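Trorkau is hiring an equipment planner for its robot lab. You will own the buying list, the budget and the arguments about both. The budget is $2,534 a month, and Américo Tavares has already promised it to three people.

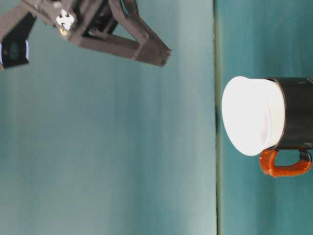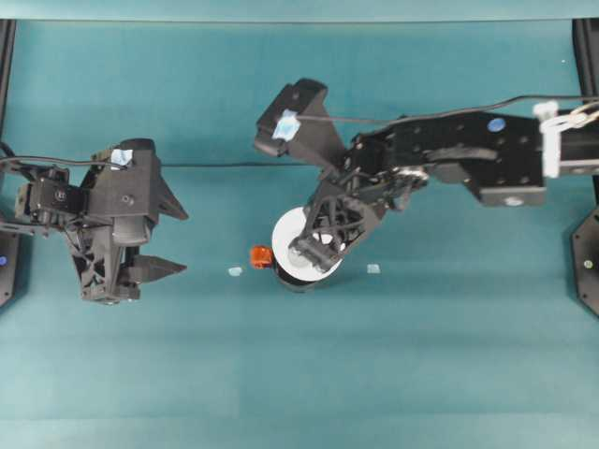
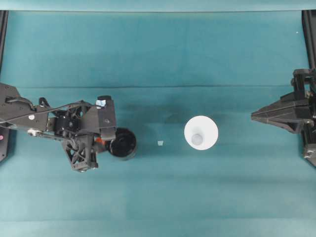
The planner prices spare servos, cables and grippers, then explains to accounting why we need 17 of something. Small stuff counts too — a black cup and a white cup like those in the last picture up there go on the same sheet as the arms. Spreadsheet skills required, patience preferred. Two years of purchasing experience, please. Apply to Américo by Dec 31, 2018.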